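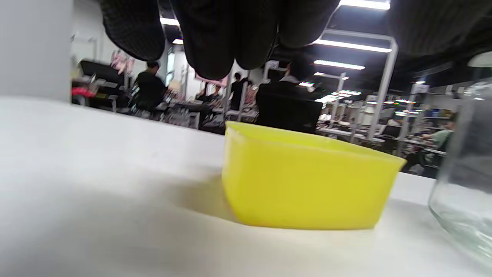 Knit fingertip covers over the yellow container, with the glass jar to the right.

I have been comparing two hand-held gripper tools, the Stamel and the Brallar, on the same pouring task. Both take the same fingertip covers and both log to the same controller, a Dzene that I have been using since March. The differences that remain are finger stiffness, camera placement and trigger travel.

The task: pick up a yellow container of dry material, pour it through a funnel into a glass jar, set the container down, put the lid on. A run counts as good if the material ends up in the jar and the wrist camera keeps the contact point in view for the entire pour. I logged 100 runs per tool, 200 in total.

Before the first run I changed the covers. The bare silicone pads on the Stamel stick to thin plastic and let go late, so I used black knit work gloves with a dotted grip texture. They add 2 mm per side. Re-zero the trigger after fitting them or the closed position will be wrong.

Grip force matters more than I expected. A soft container changes shape as it is squeezed, and the opening narrows with it. Too much force chokes the flow. Too little and the container rotates about the contact line when tilted.

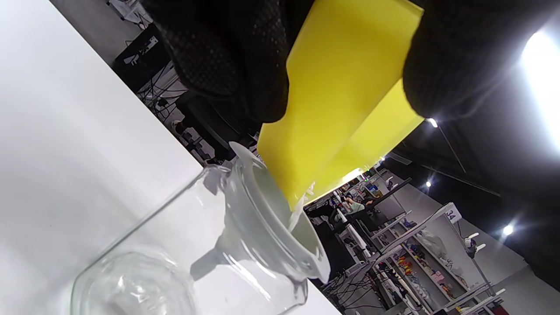 Mid-pour into the funnel, jar at a steep angle in the wrist view.

The Brallar has stiffer fingers and holds its tilt angle better. It dropped the container in 2 runs. The Stamel dropped it in 26, nearly all in the second half of the tilt. I tried a higher closing force on the Stamel afterward and the drops mostly went away, but flow became uneven and pour time went up.

Camera placement goes the other way. The Stamel camera sits further back and keeps the funnel mouth in view longer. On the Brallar the fingers cover a large part of the upper image, and at steep tilt the container hides whatever is under it. A 15 degree wedge under the mount would probably help. I have not printed one yet.

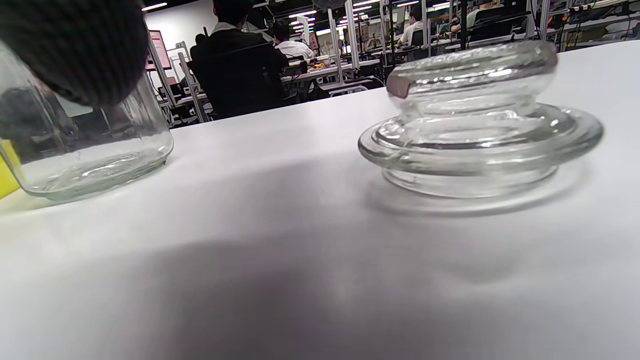

The lid is the harder half of the task. It is heavy molded glass with a rounded knob, and the knit slides on it unless both fingers close below the widest part. Clear glass on a white table also gives the depth estimate very little to work with. Overhead lights put highlights on the rim, and the tracker on the Dzene locks onto those instead of the edge. Dropping the exposure helped. So did turning off auto white balance.

Median latency from trigger to log entry was the same for both tools, so I left it out of the comparison. The full log is 667 MB and goes into the Peltilholm folder with the calibration files.

For pouring I would take the Brallar and fix the camera angle. For lids I don't have a preference yet. Next set is the same task with the silicone pads back on and a lower trigger gain.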